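Chapitre 3
La mémoire, ou l'art de retrouver ce que l'on a rangé

Par Archana Bhatia
Septembre
41 partages · 10 commentaires

Avant d'entrer dans le vif du sujet, permettez-moi de vous ramener un instant dans la cuisine de ma grand-mère, où il y avait un grand buffet à tiroirs dont elle seule connaissait l'ordre. Les ficelles en haut, les bougies au milieu, les papiers importants sous les nappes (allez savoir pourquoi !). Elle ouvrait toujours le bon tiroir du premier coup, et nous, les enfants, nous les ouvrions tous. J'ai longtemps cru qu'elle avait une bonne mémoire, et il m'a fallu bien des années d'enseignement pour comprendre qu'elle avait surtout un bon classement.

Ce chapitre parle donc de rangement autant que de souvenir. Nous y suivrons les psychologues qui ont comparé la mémoire humaine à une bibliothèque, puis à un central téléphonique, puis à un ordinateur, chaque époque empruntant volontiers ses images aux objets qui l'entouraient. 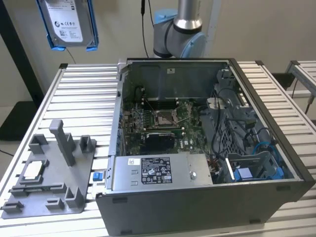
Ces comparaisons sont précieuses, et je vous encourage à les garder sous la main, mais avec un peu de méfiance. Un livre remis sur son étagère en ressort tel quel ; un souvenir, lui, se retouche un peu chaque fois qu'on le raconte. Nous le verrons avec les carnets de l'institutrice Jääskeläinen, commencés en 1942 dans le village de Trirkuvov, où la même tempête de neige est racontée à plusieurs reprises, et jamais tout à fait de la même manière.

Prenez votre temps pour cette lecture, revenez en arrière si le cœur vous en dit, et gardez un crayon à portée de main. La première section commence par une liste de mots à apprendre, que vous essaierez de réciter demain matin, avant le café si possible.

© Éditions Videnska, Zurnville · Contact · Haut de page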